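Search this site Enter keyword Go

Kestcombe Opens Toy and Household Swap Room for December

KESTCOMBE, November 29, 2019 — A swap room for toys and small household items opens in Kestcombe next month, with shelf space for donations and no charge to take things home. 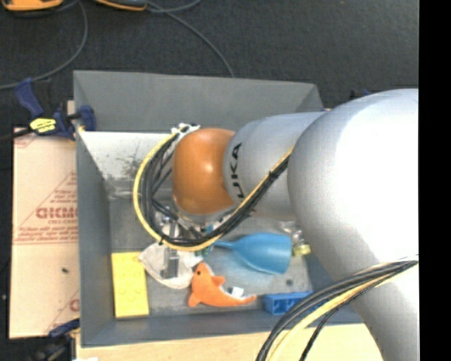
The swap room is run by Zestuvo, which handles reuse and sorting for Kestcombe and the neighboring town of Pladitcombe. Residents can drop off items they no longer need and pick out others in the same visit. Everything that comes in goes into open bins first, mixed together, and gets sorted from there. A gray bin may hold a yellow block, an orange toy and a few other odds and ends at the same time, and each piece has to be looked at before it goes to a shelf. Items that are broken or missing parts are set aside and do not go out to the public.

The room takes up the ground floor of the former carpet store on Tu Street, next to the library parking lot. It will be open 6 days a week through the end of December, closed Mondays, with the last hour of each day kept for drop-offs only. There is a ramp at the side door and short-term parking in front.

Zestuvo ran a smaller version of the swap in Pladitcombe last winter, using folding tables in a hallway. Space was the main problem. Donations came in faster than they could be put out, and some families arrived to find the tables being cleared. The Kestcombe location has 14 fixed shelving units and a separate sorting area at the back, so items can be set out during open hours without closing the floor.

What to bring

The swap room accepts building blocks, plastic and wooden toys, puzzles with all their pieces, board games, children's books, kitchen tools, food containers with lids, picture frames and small storage boxes. Items should be clean and ready to use. Small parts should be in a closed bag with a label on it. Battery toys are welcome if they work, but please take the batteries out and hand them in at the desk.

The room cannot accept car seats, cribs, mattresses, large appliances, paint, stuffed animals without a fabric label, or anything with a cracked or sharp edge. Clothing and shoes should go to the existing collection point in Pladitcombe, which keeps its normal hours.

Each household may bring up to 2 boxes per visit. Larger donations — from a school or a day care, for example — can be arranged by phone ahead of time. Boxes will be returned on the spot if they are needed.

How it works

There is no points system and no need to bring something in order to take something. Visitors may choose up to 20 items a day, with a set or a bagged collection counted as one item. Shopping bags are not supplied. Children are welcome on the floor with an adult, but the sorting area is for staff only.

Shelves are arranged by type, with toys for children under three kept in a section of their own near the front desk. Staff check that section for small parts at the start and end of each day. Shelves are restocked during the day as sorting allows, and items cannot be held or reserved.

Anything left at the end of December will be moved to Zestuvo's main building and offered again in the spring. Items that cannot be reused will be sorted by material for recycling where that is possible.

A full list of accepted items is posted at the swap room door and at the front desk of the Kestcombe library. Residents who cannot get to the room during open hours may leave boxes at the library desk — not in the book return, please.

Comments (4)

marlo_k
Is the side door open the whole time or do you have to ring? I use a walker and the front step at the old carpet place was high.

Pladitcombe parent
Glad this is back. Last year we got a whole train set and a muffin tin. Wish it was still on our side of town, the bus to Tu Street only goes once an hour.

Zestuvo Front Desk
The side door will be unlocked whenever the room is open. There is a bell as well if you need a hand with boxes.

GH
What about jigsaws with one piece missing? I have several and they are perfectly good otherwise.

Contact Zestuvo | Press office | Accessibility | © 2019 Zestuvo, Kestcombe | Back to top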